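Skulla ticket: width signal jumps when fingers close on shiny wrappers

Hi all, sorry for the ramble. Since I updated the tracker, finger width drops to zero on small sweets, the pink one included, and comes back at 118.

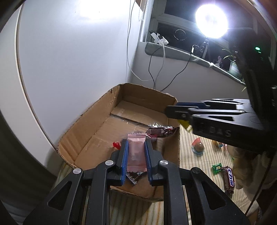
Posted by Hatsue Aoki, 4:10 pm

I've tried the exposure cap at 80 and replayed almost 3,000 samples - no luck, I'm afraid. Bigger packages in clear film, gripped by the blue pads, do it too, though less often.
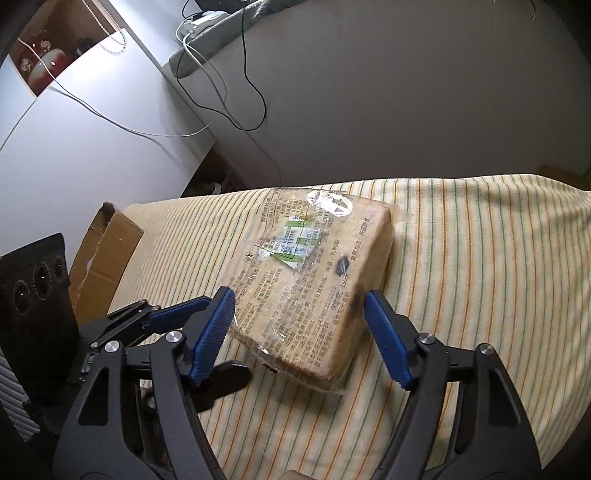

Gualtiero Pace: Thanks for the lovely detail, Hatsue! Could you roll back the glare filter and replay the first 2,000? I suspect it's masking the fingertips.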